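Spring Allergy Diaries
4/10/20

Well friends, the birches are at it again. I woke up this morning with one eye glued shut and a nose like a garden hose, so I guess it's time for my yearly hay fever thread. Get yourself something warm to drink, I'm going to go on for a while!

I've had this since I was nine. We lived out past Daldale then, on Route 127, with a hayfield on one side of the house and a row of birches on the other, and my mother was convinced for two whole springs that I was catching one cold after another. She kept me in wool socks. I had the warmest feet in the county and I sneezed straight through to July.

For me the trees come first, then there's a sweet little gap when I feel like a normal person and make plans, and then the grass starts. If yours comes later in the summer it may be something else entirely, and it's worth asking a doctor about a test. I put mine off for years (needles, ugh) and then it was a few scratches on the arm and a dull magazine.

First thing I do in the season is shut the bedroom windows, and this one hurts me every year, I do love to sleep with a breeze. They stay shut all night and through the early morning. I open up for a bit after a good rain when everything smells washed, and that half hour with the curtains blowing is one of my favorite things in the world.

Second thing is hair. If you have long hair like me you're carrying half the yard to bed with you! I rinse mine at night, even when I'm tired and grumpy, and the pillowcase gets changed way more often than I'd ever admit to needing the rest of the year. Sheets go in the dryer and don't hang on the line until the grass is done. I miss the line. Line-dried sheets in April are a beautiful, terrible mistake.

A few of you asked about the salt water rinse. Yes, I do it, yes, it feels like falling into a swimming pool nose first, and please use distilled water or water you've boiled and let cool. I'm serious about that part, don't go straight from the faucet. I get the little packets from Rastogi, the drugstore next to the post office, and I buy the big carton in March before I need it.

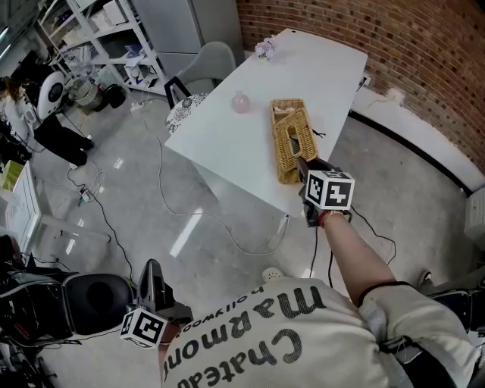
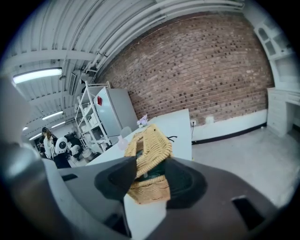
Tissues, now, I have strong feelings about. For years I bought the cheap ones and by the middle of the season my nose looked like a strawberry. Soft ones, please, plain, with no lotion if your glasses are always in your hand like mine are (the smears!). And put them where you'll sneeze and don't make yourself go hunting. I like a woven box for the living room, something along the lines of the tan basket-weave one on the white table in the first picture, with the rectangular opening on top so you can grab one with your eyes shut, and believe me, some mornings that's how it goes. One warning from a fellow sufferer, wicker loves dust. All those little gaps! I take a dry paintbrush to mine on the back porch and then go over it with a barely damp cloth.

The wastebasket goes right next to the tissues. I feel silly typing that out, but I lived in this house a long time with the tissues by the couch and the wastebasket across the room, and my bathrobe pockets were a disgrace.

Tea! I know it doesn't cure a thing. But holding my face over a hot mug is the nicest ten minutes of my morning. I've been drinking the Laden peppermint, the loose kind in the tin, and I let it sit until it's strong enough to make my eyes water for a different reason. A little honey for my throat. I used to swear local honey would fix me and my doctor was very kind about it and said to enjoy it on toast. So I enjoy it on toast.

Walks are the hard part, and this spring a walk is about the only outing I've got, so I'm not giving it up. I used to go at 7 in the morning and come home a wreck. Now I go later, toward supper, and I check the pollen report first the way my dad used to check the ball scores. The Tarkona trail is my pick, the low end down by the creek where it's mostly pines. Pine pollen gets all over my shoes and turns the puddles yellow but it hardly bothers me. The birches are up at the top where the view is. I'll see the view in July.

Sunglasses help more than I expected. A big ugly wraparound pair, the bigger the better. And a hat with a brim, which comes off at the back door with the jacket and the shoes and doesn't go any farther into the house.

Oh, and the dog! The dog rolls in everything, as dogs do, and then wants to lie across my neck. I keep an old towel by the door and wipe her down, paws and back and especially that fluffy part behind the ears. She thinks it's a game and runs off with the towel, so leave yourself a few extra minutes.

I know a cough or a sniffle makes everybody jumpy right now, me included. Mine itches and comes back every year with the birches, so I know it pretty well by this point, but if yours is new, or you've got a fever or feel bad in your chest, call your doctor and don't take a lady on the internet's word for it.

As for the bad days, I let myself have them. Cool washcloth over the eyes, couch, windows shut, a fat book. I'm in the middle of a 700-page family saga set on a sheep farm and I've sneezed on most of it. If you have a good long novel to suggest, I have plenty of spring left to get through.

Somebody messaged to ask about eye drops and I want to find the box before I answer, the print is tiny and I don't want to steer you wrong. I'll add it to the thread tonight after I've rinsed my hair. Bless you all, and I mean that in both senses!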